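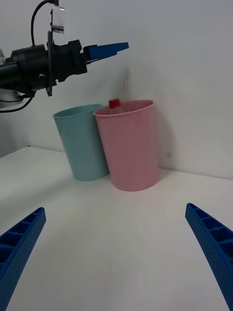

Cups fall over, says the note left on my stool this morning, and has anyone thought about trays? Unsigned, in pencil, on the back of a Steden delivery slip. Yes, I have thought about trays. We had trays from last winter until the beginning of September, and all they did was give the mess a lip.

Thursday, Room 422, small parts bench. Start 8.40.

For the record, and for whoever inherits this bench, the cup system as it stands:

Pink cup: sample bottles and red caps. In use now.
Blue-green cup: goes behind the pink one, against the wall. Glass stirrers, brushes, anything long and easily snapped.
Everything else: goes back where it came from, and if you don't know where it came from it goes in the Skakow tin, which I empty once a month into a larger tin.

The reason for plastic tumblers is that they were in the tearoom cupboard and the budget line for bench storage was spent on the trays. They have the great advantage of tapering, so bottles stand up in the bottom of them and don't lie about like seals. Caps showing above the rim mean you can see what's in there from the doorway, or at any rate see that something is. With the trays you had to walk over and look, and by then you'd forgotten what you came in for.

On falling over. Tested it this morning out of spite. Nudged the pink cup with an elbow, loaded: slid. Nudged it harder: slid further. Nudged it the way the trolley does coming past from the wash-up: went over, caps under the radiator, one still at large. So the note has a point, and I've moved both cups back against the base of the wall, where the trolley can't reach and the wall does half the work. I'd like it recorded that I did this before morning tea.

9.30. Sorting the backlog. The Zamani bottles and the Steden bottles look the same on the bench and take different caps. The threads are close enough that either cap will go on either bottle, feel lovely, and leak in your bag. We found this out in March and again in May. Rule from now on is that caps stay with their bottles from the moment they come out of the packet. If a cap is off, it goes in the pink cup with the bottle it belongs to, same cup, same minute. No parking caps on the windowsill. No parking caps in a lab coat pocket, from which they go home and live in somebody's washing machine.

Dropping versus placing: I know we all drop them in from a height, it's satisfying, they make a good noise. Caps can be dropped. Bottles get placed, base first. A dropped bottle lands on its shoulder, and the shoulder is where the Zamani ones craze.

10.15. The inventory sheet. I opened it, which was the first mistake. It runs to 1,981 lines, and a good stretch of those are the same bag of caps entered under different spellings of Hoteseck. According to the sheet we own 2,000 spare caps. According to the cupboard we own one bag, opened, with a rubber band around it. I have marked the line "doubtful" and moved on with my life.

Labels: there are 200 on the new roll, the matte ones that take pencil. I've done the shelves. I haven't labelled the cups and I don't intend to, as the colours do the job and the last labelled cup in this room said SUGAR for a year after it stopped being true. If anybody can't tell pink from blue-green, tell me and we'll work out something with shapes. Meant kindly, it's a fair thing to ask and I should have asked it first.

Asked around at morning tea. Position of the tearoom, more or less unanimous: they would like their cups back. Position of this bench: they have been in contact with the bench and you would not like them back. We settled on the bench keeping these and replacing them out of the biscuit money. I have written BENCH on the undersides in marker, where it can be read by anyone who picks one up to drink from it, ideally before and not during.

11.00. Tabletop. Wiped down with the mild stuff. The scuffs don't shift and I've stopped trying. The strong stuff would take them off along with the finish, as demonstrated on the other bench by a person who is me. White was a poor choice for a table where we put down inks, but it's an excellent choice for finding small red caps, so I call it even.

Things that turned up while clearing:
– the good tweezers, in the drawer marked TWEEZERS, where no one had looked
– a Skakow catalogue, old, most of the prices now quite funny
– half a ruler
– a key that opens nothing in this room or the corridor
– the lid to the old tin

Key is taped to the inside of the cupboard door. Please don't throw it out, the lock will present itself the following day.

1.20. Came back from lunch to find a whiteboard marker in the pink cup. I'm choosing to see it as a sign of acceptance. It also shows the weakness of the thing, and I'll be fair to the pencil note here: a cup is an invitation. An open cup on a bench says "pen holder" to every passing hand, and by Friday you've got biros, a teaspoon and someone's parking receipt in with the samples. Trays at least don't invite pens. They invite everything flatter than a pen.

Options, written down so I can ignore them later:

Lids. Then we have lids to lose.

Taller cups. Things go in and are never seen again. The caps should stand proud of the rim, that's the whole beauty of it.

Putting an actual pen cup beside the door as a decoy. Cheap, slightly insulting, likely to work. Will try the mug with the missing handle.

2.45. Decoy mug installed by the door. It had two pens in it before I'd sat down again, one of them mine, which I'd apparently put there myself.

To do:
Order caps from Steden, red, and read the thread size off the bottle and not off the sheet.
Merge the Hoteseck lines. Needs a quiet afternoon and a strong coffee (from a mug, tearoom side).
Ask wash-up whether the trolley could come round the other end of the bench. Ask nicely, they've had a week.
Look under the radiator again with the long ruler. Find long ruler.
Reply to note.

3.30. Have replied to note. Wrote "moved them to the wall, see how we go" underneath and left it on the stool. Also wrote that the trays are on top of the cupboard if anyone misses them, stacked, with the feet wrapped so they don't scratch each other. Checked again before leaving: both cups upright, stool still there, note gone, missing cap still missing.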